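Do wire wine glass racks hold up?

Nesrin Coşkun
I keep seeing those gold wire racks where the glasses hang sideways by the foot. Pretty, but I doubt them. Won't the glasses slide out when someone bumps the worktop? The shop says "fits all stems", which I don't believe for a second.
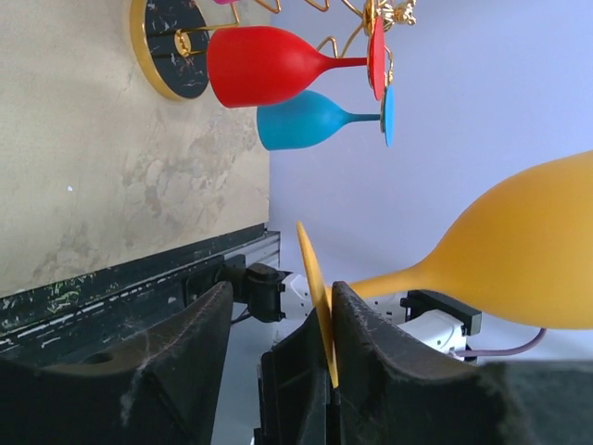

Mine would hold coloured glasses with a matt finish, and I'd rather not scratch them on bare wire.

Tülin Tatlı
Measure the foot before you buy. Thick ones jam. I'd also want a heavy base, and no shop ever gives the weight.

Bendik Sandberg
had one 2 years, never fell over. dusty though

Oğuzhan Bayram
Get a shelf. Takes 10 minutes to put up.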